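The workroom at Stestness has a new colour on the wall and a proper cloth on the table, and people who chipped in have been asking where their money went. It went on paint, mostly. The rest went on black fabric, and on a sandwich run that Ekrem Kaplan insists was structural.

Anyone hoping for a dramatic before-and-after will have to make do with after. The old wall was the beige of a dentist's waiting room and I didn't feel it deserved the film. The old table surface was worse: a varnish so shiny that everything you put on it came with a free upside-down copy. Farzana Yousafzai had been asking for something dark and dull to lay over it since March, and she is a patient woman, up to a point.

## The wall

Paint was the first argument. The tin is from Vesley and the name on the lid is Harbour Lichen, which tells you nothing except that someone at Vesley gets paid to look at lichen. Joar Moen calls it blue. Chenxi Tian calls it green, and has brought in a leaf to prove it. Tarek Matar was asked to settle the matter and said it was grey, and for a while nobody was speaking to Tarek.

It took two coats and most of a long afternoon. Joar did the rolling, I did the edges, and Ekrem did the radio. The chart had 1000 colours on it and we looked at every one before going back to the first one Chenxi had pointed to.
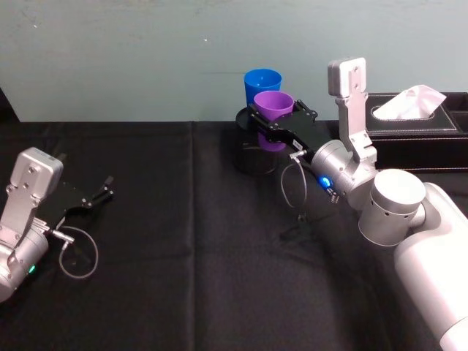 Joar has views on second coats, and he'll share them if you stand still. He's sure the thing to do was to wait overnight and that we went in too early - he may be right, but he was also the one holding the roller. From a normal distance the finish is pale and calm and gives your eyes somewhere to rest. It's also a bit mottled, and there's a tiny white speck near the middle, with a fainter mark up towards the left. I've suggested leaving them. Chenxi has suggested a small brush and ten minutes of my time. We are in talks.

## The cloth

Farzana ordered the fabric from Mabuza, where the minimum length was 12 metres. We needed nowhere near that, so if you're in the market for black cloth, or know a theatre, or are planning a fairly sombre picnic, please get in touch. The bill came to 73 dollars with delivery, and the parcel arrived wrapped in more plastic than I own furniture.

It's a lovely matte thing and it has done away with the shine entirely. You can put a cup on it and see one cup. What it hasn't done is lie flat. I ironed it twice, once on the ironing board and once in place on the table, which I don't recommend, and by the following morning it had gone back to its own opinions. There are soft creases wherever you look. Farzana says they give it character. She's also the one who folded it up for storage, so I take her views on creases with some caution.

Two practical notes for anyone using the room:

- Shake the cloth outside, away from the bikes.
- Crumbs show. Biscuit crumbs show from the hallway.

## The purple cup

Every room ends up with one object that no one remembers buying and everybody uses. Ours is a purple plastic cup. Chenxi thinks it came from a Draker picnic set, which would make it one of four, and would mean that three others are out there living better lives.

Against the black it looks almost expensive. I'd go so far as to say it's the brightest thing the new tabletop has going for it, and that includes Joar's sandwich. The tissue box has a regular spot at the back by the wall, where it can be reached by anyone with a cold or a long enough arm. Tarek would like a nicer one. Tarek is welcome to buy a nicer one.
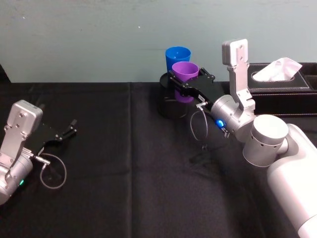

## Still to do

The skirting board needs a rub-down before it gets painted, and I'd like it done while there's still enough Harbour Lichen in the tin for touch-ups. The lid is on properly this time. I've written the date on it in marker, in what I thought was a clear hand, and Ekrem has already asked me who "Marsh" is.

Farzana wants to hem the cloth. She's brought her machine in and left it by the door with a note on it that says "not a shelf", so please stop putting coats there.

If you paid in and would like to come and see the wall for yourself, the kettle goes on at four. Bring your own mug, as there's a queue for the purple one. You'll be asked what colour you think it is (the wall, I mean), and your answer will be written down on the list by the sink. At the time of writing green is ahead, though Chenxi has been keeping the list.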